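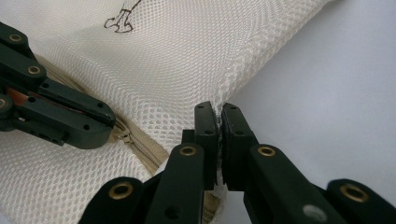
May 6, 2019

I have been using mesh laundry bags for years without giving them much thought. They went in with the socks, came out with the socks, and spent the rest of the week in a heap on top of the machine. In April I pulled one out with the zip half off its stitching and decided it was time to learn how to look after them.

The white one with the brown drawing printed on it is my favourite. It has a beige zip and a fine honeycomb mesh, finer than the cheap ones I had before. Bra hooks used to poke straight through those. My neighbour Kieran Birkett gave me 11 old ones when he moved out and I have thrown most of them away.

The zip is the weak point. The tape is much stiffer than the mesh, so if you pull at one end the whole bag travels with it and the teeth bunch up. I now lay the bag flat, hold the tape down near the closed end and draw the pull along slowly. It takes a few seconds longer.

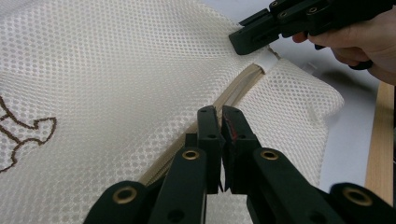 I also stopped filling them to the top. Half full is plenty – the clothes need room to move or the soap stays in them. Small things go in together, and anything with a hook or a strap gets its own bag.

Folding is the other half of the job. I do it on the wooden table, with something white over the top so that I can spot fluff and loose threads. Our cream cloths have a waffle sort of texture and never lie quite straight at the sides. Clive Staniforth, who I used to work with, folds his in thirds. I prefer to bring the near end up first, smooth out the creases with the flat of my hand and then fold again. 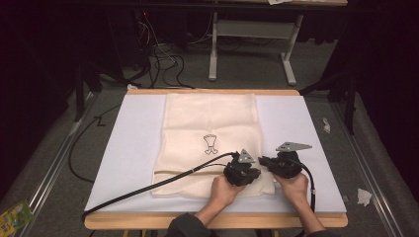

The ones with a little black drawing in the middle I like to fold with the drawing on the outside. It makes the pile easier to sort through when the cupboard is full.

Next I want to replace the zip on the broken bag. I have a 23 cm one in the sewing box which should fit with a bit trimmed off. If the mesh frays I will bind it with cotton tape first and try again.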